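March 2018

I write this at the kitchen table, with the window open a little because of the smell of vinegar. It is late, and my hands are dry from the cleaning. I promised myself to write every evening in this month, and I missed already 2 evenings, so today I must write more to be fair.

The morning went to the letter from Guzmán. They will take our first boxes of seed packets in May, and they want 432 of them, sorted by kind and with the labels straight. The last word was underlined. I read it to Rocío Chambi on the telephone and she laughed so long that I had to put the telephone down and pour my coffee. She remembers very well the labels from last year. I had glued them in the evening with a bad lamp, and in the daylight they looked like small boats on a rough sea.

So I need a better place to sort. Until now I used the bed, then the floor, then the bed again. On the floor I lose my patience and also my knees. Rocío says that the big table in the back room at Stallby would be good for it, if I cover it properly, and she told me to stop thinking and buy the paper.

I went to Retska after lunch. It is a slow bus and it stops at every corner, but I like the part by the river, where the gardens come down almost to the road. In one of them a man was burning old branches, and the whole bus smelled of smoke until the next stop. In the shop I stood a long time before the rolls. There was a white paper, which is nice but shows every finger, and there was a brown one, cheaper and stronger. I paid for the brown. The girl asked if I was moving house. I said no, I am sorting beans, and she wished me good luck very seriously.

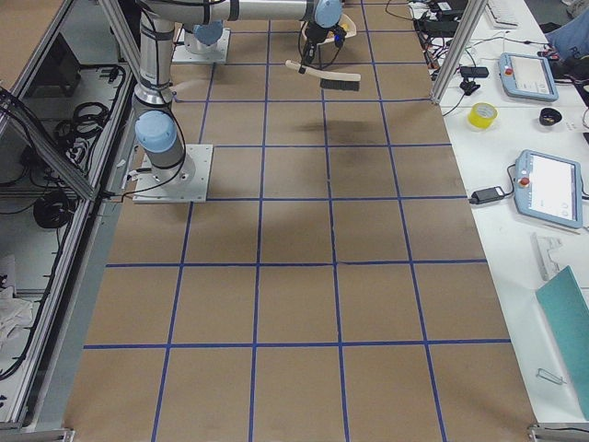 I have thought a lot this evening about how to cover a table well. My mother put newspaper on hers, in three or four layers, and when she finished the work she rolled everything together, dirt and all, and carried it to the stove. It was quick, but the ink came off on the sleeves. Kraft paper is cleaner. What I want most is the division with blue painter's tape, long lines first and then the crossing ones, so that the table becomes squares and each kind of seed can have its own square. The squares do not need to be perfect. A few wrinkles in the paper do no harm either, I think, if the tape holds them down. I would only be careful with dark smudges, because a small black seed on a dark smudge is lost for the eye. The poppies are the worst for this. For them I will keep a white plate.

The other thing is the brush. I always used my palm to push the crumbs and the dry leaves off the table, and then I had splinters of stalk in the skin for days. A hand brush with a pale curved handle and black bristles is much better, it goes over the paper without tearing it, if one is not angry. I have one like this somewhere under the sink, behind the bucket. Or I had. I looked for it before supper and found instead the lid of the blue pot, which I have missed since the winter, and a bag of clothespins that I do not remember to have bought.

While I was there on my knees I cleaned the whole cupboard under the sink. This explains the vinegar. I had not planned it. I threw away a sponge that was no more a sponge and washed the shelf two times. Then I was too tired to cook and ate bread with egg -- standing, as my father did when he came home from the fields.

Rocío called again at eight. She has counted her envelopes and she can give me 300, the small ones with the flap on the side. She bought them for the market in Reltdale and then it rained the whole day and she sold almost nothing. I offered to pay and she was offended, so I will bring her a jar of the quince instead. She will come with me to Stallby and hold the other end of the roll. She asked if I have scissors that cut. I said yes, and after the call I tried them on the bread bag, and they do not cut. They only bend it.

I must remember for tomorrow: scissors, 2 rolls of tape, the white plate, the old glasses. Also to ask what is owed for the room, I believe it was 60 for the month, but I do not want to say a number first.

The wind is getting up now and the curtain is moving over the cups. I will close the window and go to bed.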